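The bathroom shelf is the last thing to go back

When I came to the apartment of Saimi Rautiainen on a Tuesday morning, the bathtub was full of towels. She apologized and moved a stack of them from the only chair, and then she went on working while we talked. She has been putting other people's storage in order for 7 years, first together with her cousin Eetu Niskanen, and now under the name Sallell, which is only her and a telephone.

I wanted to speak with her about small bathrooms. In our building almost every apartment has one, and the readers of this newsletter write to me about them more than about any other room. In February we received so many letters on this subject that Elli Ruotsalainen, who sorts our mail, made a separate folder.

"People think that they need more shelves," Saimi said. "I come, and there are already shelves. But on the shelf there are eleven small things standing, and to take the one from the back you must move all the others. So you don't take it. You buy a new one."

She does not like to begin with throwing away. Many books on this subject advise it, and she has read them. In her opinion it makes people nervous, and a nervous person keeps the wrong things. She begins with carrying everything out of the room and putting it on a bed, by kind: what is for hair, what is for teeth, medicine, cleaning, paper. The bed is important to her, for a practical reason. In the evening you have to sleep there, so the job must be finished.

"On the floor it can stay two weeks," she said. "I have seen this. One family, they were walking around the shampoo."

I asked her what she finds most often. She answered without thinking: hotel soap. After that come half-used sun creams, and after that chargers for electric toothbrushes which the family does not own anymore. In one home she found 6 pairs of nail scissors, and the owner, a very polite man, said that he had been looking for nail scissors since the spring.

Saimi grew up in a house with a sauna and a separate washing room, and she says that she did not understand small bathrooms until she rented one. Her first was so narrow that the door touched the washing machine. She kept the towels in the kitchen, above the bread. Her aunt, Lempi Honkanen, came to visit and asked, very seriously, if the bread was in the bathroom.

"From her I learned the baskets," Saimi told me. "She had a basket for everything, from birch, old ones. In a bathroom I don't use birch, it goes dark. But the idea is the same. You pull out one thing, and everything of that kind comes with it."

We talked for a long time about baskets. She has strong opinions. Fabric boxes she accepts only in a bedroom. Wire ones leave lines on the towels, and small bottles fall over in them. Closed boxes with lids look clean, but people put something on top of the lid, and then the box is never opened. What she uses is plastic with holes, so that air can go through, and with an opening in the front for the hand. She looks at the opening first when she buys. If it is too low, the fingers meet what is inside. If the edge is sharp, you feel it every day, and a basket that stands high must be taken down with two hands, over your head.

There is a rule about height also. What you use every morning stands between the hip and the eyes. What you use once in a week can go above the eyes, but it must be light: toilet paper, cotton, dry towels. Cleaning liquids she never puts high. If there is a child in the home, she asks for a cabinet with a lock, and if there is no such cabinet she takes them out of the bathroom completely.
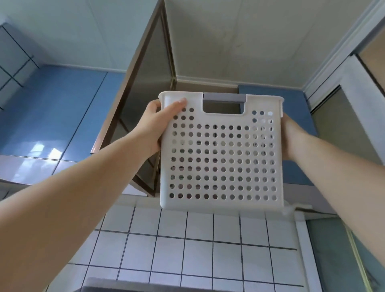

How do you know that a basket is too big for its place?

You fill it and try to take it down with your arms straight. If you have to bend your back or turn your face away, it is too big or too full, and two smaller ones will serve you better.

Saimi measures everything with a steel tape before she buys, the depth of the shelf first. She told me that depth is where most people make the mistake, because in the shop they look only at the front. A basket which comes out over the edge of the shelf will be pushed by an elbow sooner or later -- in her own home it was sooner.

Her neighbor Todor Kovačević came by at noon to return a drill. He had his bathroom done by her last year, and I used the chance to ask him if the order had stayed. He thought about it. The towels, yes. The medicine, yes. One basket had become, in his words, "a basket of my life," with batteries and keys in it. Saimi said that one such basket is allowed in each home, and that she checks only that there are no old tablets inside.

I asked also about labels. She writes them by hand on paper tape and changes them when they get ugly. For older clients she writes large. She tried a label machine once and gave it away, since she spent more time choosing the letters than filling the shelves.

Before I left, the bathtub was empty again. The towels were folded in three and then rolled, with the fold to the front, and she put them up herself. Then she wiped the tap with her sleeve, and asked me if I wanted coffee or if I had to run to the bus. I had to run.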